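Filed under: Diary, Writing Life

December 15, 2023

I wrote 2196 words today, my best day yet!! The ferry chapter finally moves, and Pudalholm (my rainy little island town) feels like somewhere I could buy bread.

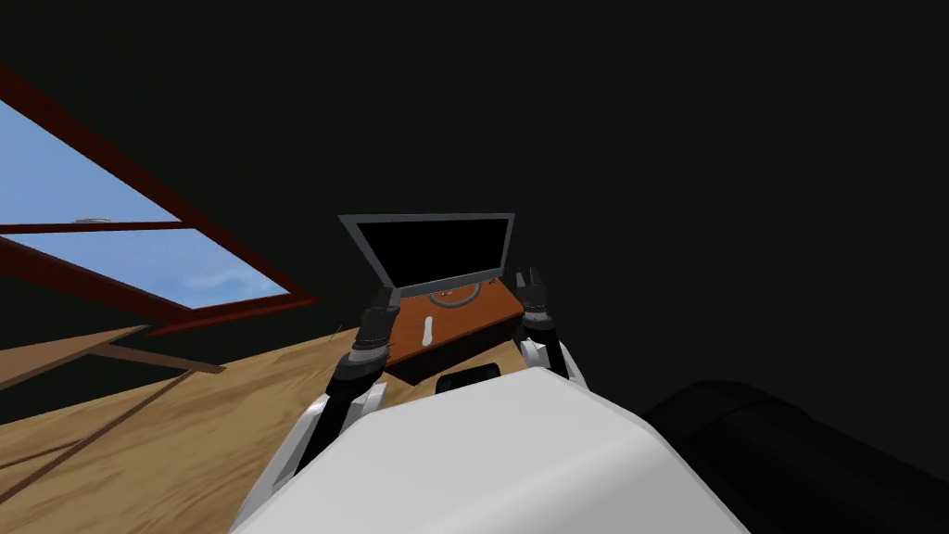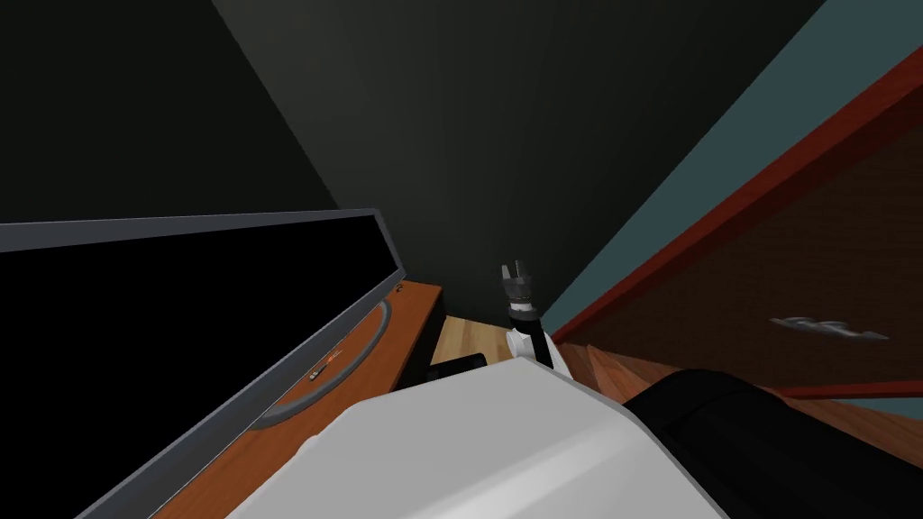 Satish read the opening over the phone and laughed in the right places, even at the goat. He wants more of the lighthouse aunt and so do I! Tomorrow, the storm. I've got her first line already, scribbled on the back of the gas bill.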